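Read before the visit. Bring a printed copy. The report template is on the last page of the lab manual.

# Unit 6: Site Visit, Bathroom Manipulation Demonstration

Instructor: Kanini Kinyua
Host: Plaltetti, Building 2, ground floor
Session starts at 1:30 p.m.

## 6.1 Purpose

The visit covers one topic from the August lectures: contact with fixed household objects when the arm works close to walls. The host runs its demonstration in a furnished bathroom. We watch the arm from the doorway and the wrist camera on a monitor in the hall.

## 6.2 The end effector

The gripper is a two-finger parallel type driven through side linkages. Note the following terms, which are used in the rest of the handout:

- **Housing:** the black center body. It holds the drive and sits lowest in the wrist view.
- **Linkage:** the silver links and pivot blocks on each side.
- **Fingertip:** the dark pad at the end of each linkage. Only the pads should touch the object.

The wrist camera moves with the gripper, so the housing stays at the same place in every view and the room appears to move. Students who have only worked with a fixed overhead camera usually need a few minutes to adjust.

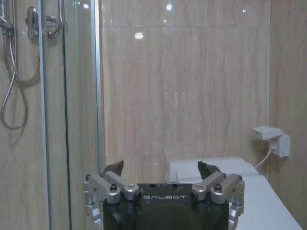
*Fig. 6.1. Wrist view toward the back wall, fingertips open. Shower enclosure at left, toilet tank at lower right.*

Two features of this room matter for perception. The wall panels are glossy and return bright spots from the ceiling lights. The shower glass passes the image of the wall and fittings behind it and adds reflections of its own. A depth estimate taken through the glass should be treated as unreliable until it is checked against a second viewpoint.

## 6.3 Working near the toilet

The task area is narrow. A wall-mounted unit with a thin white cable is close to the toilet, and the cable must be kept out of the sweep of the linkages. The planner used at the site, Ulero, stores the cable as a swept volume with a fixed margin.

For contact work on a curved glossy surface, the approach direction matters more than speed. The arm should come in along the local surface normal, then hold position while the wrist force reading settles.

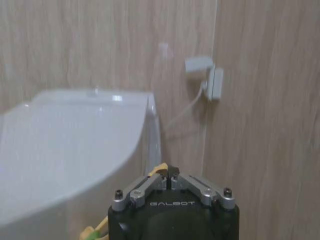
A position error that is harmless in free space becomes a force error once there is contact. With a stiff controller, a small error produces a large push against the ceramic. The usual remedy is to lower the stiffness along the normal and leave it high in the two tangential directions. Compare this with the Gajewski exercise from Unit 4, where the surface was flat and the normal was constant.

Record these items during the contact segment:

1. The direction of approach relative to the surface.
2. Whether the fingertips are open or holding something.
3. Any point where a linkage comes closer to the fixture than the fingertips do.

## 6.4 Lid and seat

The lid and seat are hinged, so each moves on an arc. A straight-line motion of the gripper will either lose contact or load the hinge. The motion has to be planned around the hinge axis, and the axis has to be estimated first.

With both parts raised, the underside of the seat gives the camera more to work with than the closed lid does. The four bumper pads are fixed features on an otherwise plain white part. A green tag with a yellow-orange loop is attached at the right edge of the seat, and its color separates well from both the white plastic and the tan wall. Before any approach, the fingertips should be open and clear of the lid.

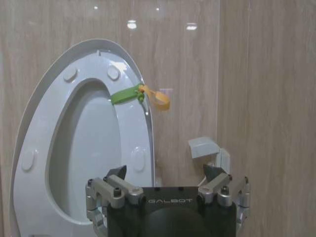
## 6.5 Report

Length: 2 pages, single-spaced, plus one sketch of the hinge geometry. Submit through Riltar under course code 3678. The report is graded out of 100.

Answer in your own words:

- Which surfaces in the room would you expect to cause perception errors, and of what type?
- How would you estimate the hinge axis from the wrist camera alone?
- Where would you place the stiffness limits for contact with the ceramic, and how would you test them?

Background reading is the 1989 chapter on compliant motion in the course pack. Skip the section on peg insertion.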